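From: Kekeli Ametepe
To: Rindis users list
Date: Mon 17 March
Subject: Re: Burial register import, duplicate persons after merge

On the weekend a list member wrote:

> I have finished keying the Carberg parish burial register and
> loaded it into Rindis as a CSV. The file has 756 rows. After the
> import I ran the automatic merge against my existing tree and now
> have several men who appear to have died twice, plus a widow
> buried under her maiden name who has been joined to her own
> niece. Is there a way to undo the merge without losing the
> source citations I have added since? Also, should the register
> be one source or one per page?

The merge can be undone, but not from the Edit menu. Rindis writes a merge journal each time the automatic matcher runs, and the journal is kept separately from citations. Open Tools, Journals, pick the run by its time stamp and choose Reverse Links Only. Don't choose Reverse All, which also removes anything attached to the merged persons after the run, your citations included. Take a backup first in any case. The backup should be a full project archive. A GEDCOM export drops the journal, so you could not go back to it if the reversal stopped partway.

After reversing, the citations will sit on whichever record was the surviving one at the time of the merge. Some will be on the wrong person. Run the report called Citations Without Matching Event and work down it by hand. On a file your size that is an evening's work.

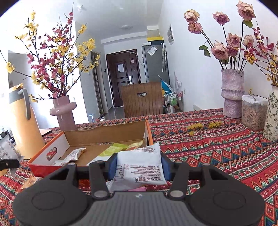 As to why it happened, the default match threshold is too loose for a single-parish register. The matcher scores surname, given name, year and place. In a register where every row has the same place, the place score is full marks for every pair and tells you nothing, yet it still counts toward the total. Two men named William in the same surname group, buried within a few years of one another, will pass on that basis. Set the place weight to zero for this import and raise the threshold. I used 690 for the Atinga registers and had 30 candidate pairs left to review, of which I accepted 6. The remainder were cousins.

The widow is a different fault. Your CSV presumably has one surname column. Carberg clerks of that period entered some widows under the maiden name with the husband's name in the remarks, and some the other way around. If the remarks column isn't mapped on import, the matcher never sees the husband. Split it into two columns before loading, headed surname_recorded and surname_spouse, and leave the second blank where the entry is silent. Please don't fill in the blank from your own tree. Once that is done there is no way to tell the clerk's evidence from yours.

On your second question, I would treat the register as one source, with the page and entry number in the citation detail. One source per page makes the source list unusable and gains nothing in searching. The exception is where a volume changes hands or is continued in a second book with its own numbering. Treat the second book as its own source.

The order I would follow:

1. Save a full project archive under a new name, and check that it opens.

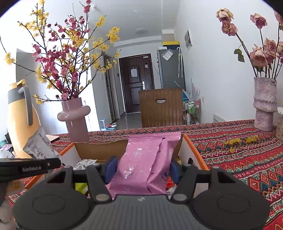
2. Reverse the merge, links only, from the journal.

3. Work through the citation report and move anything misplaced. Record each move in the research log with the entry number from the register.

4. Delete the imported rows by import batch. Do not delete by source, or the hand-added citations will go as well.

5. Correct the CSV. Add the spouse column, check that ages given in weeks or months have not been read as years, and convert dates to day, month name, year. Infant burials are where the age error shows up most often.

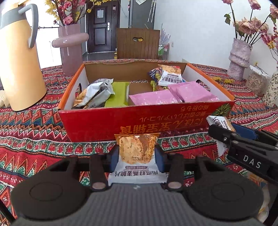 6. Reload with the automatic matcher off. Review candidate pairs manually with the place weight at zero.

A note on burial dates. Rindis will store the burial as a burial event if the column is headed burial_date. If the column is headed date, it is stored as a death event. I suspect this accounts for most of your men who died twice, as they would have one death from your tree and another a few days later from the register. Check the column heading before you look at anything else.

If anyone is using Rekau for transcription and exporting to Rindis from there, the current Rekau export writes the heading as date regardless of the template chosen. It has to be edited by hand. I have reported it and had an acknowledgement but no fix so far.

I can send the Atinga mapping file to anyone who wants it. It expects the entry number in the first column and will need changing for Carberg, where the numbering restarts each March.

Kekeli Ametepe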